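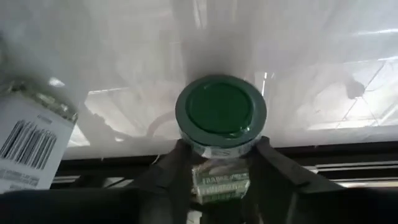

Lenura packs pantry and snack boxes for offices, halls of residence and a few village shops. Jars, tubs, bars, little bags. Dry stuff that keeps. We started with lids. Consuelo Bedoya had a shelf of jars at home and could never tell from above which was which, so she sorted them by lid colour, and the first boxes went out the same way. Still do. Look down on a round tub with a green lid, darker green in the middle, paler round the rim, and you know which bin it wants before you've read a word off the side. Labels come second with us. Lid first.

## Who we are

Small firm, one floor in Prundano, grey concrete underfoot and a kettle that needs replacing. Consuelo runs it. Elvira Ticona buys. Duván Betancur does the packing list and argues with Elvira over what will fit. Jhonatan Ccori does deliveries and most of the phone. Yolanda Flores joined in November to take over the accounts and now does the accounts plus the jars, which wasn't the plan.

We sent out 3,650 boxes last year. The year before it was 2,199. Not bragging, it's just that people ask when they ring up whether we can manage a big order. Yes, within reason. Ring early.

## What goes in

Two boxes at the moment:

- **Brotico** – the mixed one. Jars at the bottom, bags on top, bars down the side. Feeds an office kitchen for a fortnight if people are polite.
- **Nina** – the small one. Snacks only, no glass, goes through most reception desks without anyone having to sign for it.

A third is coming, mostly tea. No name for it yet. Duván wants to call it Duván.

Everything gets sorted before it gets packed. Bins at the back, clear tubs at the front, work in the middle. Orange and pink are the colours we settled on after trying a set of four greys (Elvira's idea, cheap, hopeless, you couldn't tell them apart by teatime). Small cups can go together in a tub so they don't roll. Tall things stand up. Flat packets lie flat until there is a home for them.

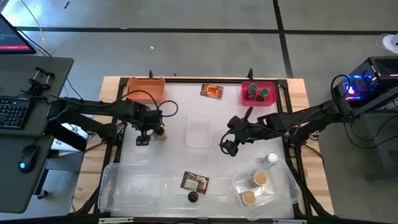

*Orange bin left, pink bin right with two green-capped tubs in it. Clear tubs at the front.*

We like clear plastic for the front of the table and colour for the back. You can see what's in a clear tub from any side, and the coloured ones you only need to find. Simple enough. It does mean the clear ones show every scratch and we get through a fair few, so if you know a decent suppler please write to Elvira. She would like to hear from you. She would not like to hear from the last one.

## How we sort

Customers ask this more than you'd think, usually because their own kitchen cupboard has got away from them. So, briefly.

1. Empty the lot out. All of it. Leaving one shelf "because it's fine" never works.
2. Glass away from soft things. Jars upright in a bin with proper sides.
3. Tall jars in the middle bin, where you won't catch them with your elbow.
4. Matching lids side by side.
5. Bags and wrappers last. They fill the gaps.
6. Anything you can't name goes to Yolanda.

We use three bins in a row when there's a lot of glass to get through, two when there isn't. The white one was an afterthought and now gets used more than the others. You can half see into it, so it suits odd ones: the single tall jar, the small packet that belongs to nothing.
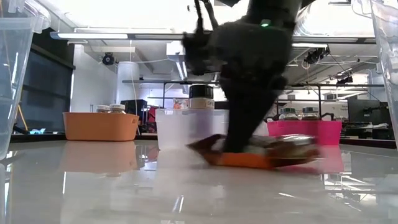

*Three bins in use: orange, white, pink. Jars in each, tall one in the middle.*

Snack bags are the awkward part of the job. A jar stays where it's put. A bag slides, crinkles, folds over and hides whatever is behind it, and shiny ones are worse. Our rule is that bags go in across the top, seam down, and nothing heavy on them ever. Of 690 customers who filled in the card last year, the commonest grumble was crushed crisps. Fair. We changed the order of packing after that and the grumble is now delivery times, so over to Jhonatan.

## Bars and wrappers

Long thin wrappers get their own note as we had a row about them. Consuelo packed them lying down. Duván stood them on end down the side of the box, like books. Standing won. You get more in, they're easy to pull out by the top, and they don't snap when the lid goes on. You pinch the end of the wrapper, never the middle. Middle is where the bar breaks.

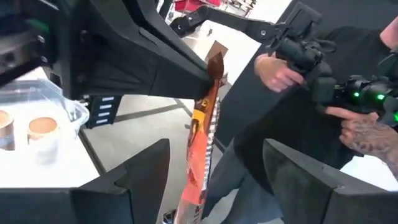

*A long wrapper, held upright by its brown pointed end.*

If a wrapper is split we don't send it. Same for a dented lid or a jar with the label half off. Those go in the box by the kettle and are gone by four o'clock.

## Where things come from

Elvira buys from wherever is good and will sell us a small amount. Some of it you'll know from the shops, some you won't. We don't make any of the food ourselves and never have, despite what the old leaflet said (it said "hand-made", it meant hand picked, sorry). There are 559 lines on the buying list at present, far too many. Yolanda is going through it with a red pen.

Allergies: tell us when you order, not after. We'll leave things out and swap in something else. Glass-free boxes on request, same price.

## Empties

Send back the jars if you can. Lids on please, rinsed, labels can stay. Jhonatan takes them when he drops off the next box. We can't take back bags or wrappers, and can't take jars that weren't ours, although people do try.

## Getting in touch

Phone's best before noon. After that we're packing and it rings out. Email gets answered by whoever is sitting down, normaly Yolanda. Visitors are welcome at Prundano if you let us know first – the door is round the side, past the bike rack, and the bell sticks, so knock as well. Tea provided once the kettle is sorted.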